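Updated 29 August 2023, R. Jacobs

## Section 3: Setting up the small-parts boxes

Covers the hinged boxes in the Vostgate bench kit (order code 2299). Drawers and wall rail are in Section 4, don't mix the two up, the clips look alike and they are not.

Before you start:

- clear the bench, wipe it, let it dry
- white surface on the bench if you have one — dropped washers show up a lot better
- one soft cloth, dish soap, warm water
- label sheet and a pencil

### 3.1 Opening and checking

1. Box on the bench, hinge away from you. Flat, not on your knee.
2. Find the tab on the front of the lid. Thumb under it, lift.
3. Swing the lid all the way back until it rests on the table. Don't stop it halfway, it will drop on your fingers.
4. Run a fingertip along the hinge side. Any rough bits of plastic, trim with nail scissors.
5. Close, press the tab till it clicks, open again. Do that a few times. New ones are stiff.

**Caution:** Never pick up a loaded box by the open lid. The hinge is plastic and thin. Barrera sells spare lids but they take weeks and cost nearly as much as the box.

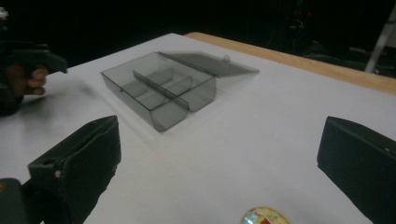
Can the boxes go in the dishwasher?
Wash them by hand in warm water with a drop of soap, then air dry with the lid open. Dishwasher heat warps the lid and after that the tab won't catch.

### 3.2 Deciding what goes where

Do this on paper first. Really. Moving 600 tiny screws with tweezers is a bad evening.

1. Long compartments: anything long. Drill bits, cotter pins, cut lengths of wire.
2. Short compartments by the cross wall: nuts, washers, fuses, the little stuff you use most.
3. One kind of thing per compartment. Two sizes of the same screw in one space will drive you nuts by September.
4. Heavier parts low and spread out, both sides of the long divider.
5. Leave some room at the top. If parts stick up past the walls the lid won't sit down and everything wanders into the next compartment.

**Note:** the dividers in this model are fixed. Don't try to pull them out. If you need one big open space get the Modstead tray instead, order code 1252.

### 3.3 Filling

1. Lid fully back, box flat.
2. Pour from a folded sheet of paper, not straight out of the bag. Slow.
3. Fill the small compartments first, then the long ones. Other way round and you'll be fishing washers out from between bits.
4. Tap the side of teh box lightly so parts settle.
5. Look along the top of the walls. Anything sitting proud, push down or take out.
6. Close the lid. Press at the tab, not the middle of the lid.
7. Tip it gently to one side and back. Open up and check nothing crossed over. If it did, too full — take a pinch out and try again.

**Caution:** small parts, small kids. Keep it shut and up high when you're not working out of it.

### 3.4 Labels

1. Pencil first, ink when you're sure.
2. Label on the front edge, next to the tab. Lid labels are useless once the lid is open.
3. Write size and type, nothing else. "M4 washer" is plenty.
4. Evov labels peel off clean if they've been on less than a year. Older then that, soak in soapy water, rub with your thumb. No thinner, it clouds the plastic.

### 3.5 If something's off

- **Lid won't click:** part under the rim, usually, or the box is overfull. Check the corners.
- **Lid pops open by itself:** tab worn or bent. Rubber band for now, order a lid.
- **Hinge squeaks:** dust. Rinse it. No oil, it ends up on the parts.
- **Rust spots on screws:** box was put away damp. Dry everything out, including the box, before refilling.

Stack no more than 3 high on the shelf. Rail fitting starts at 4.1.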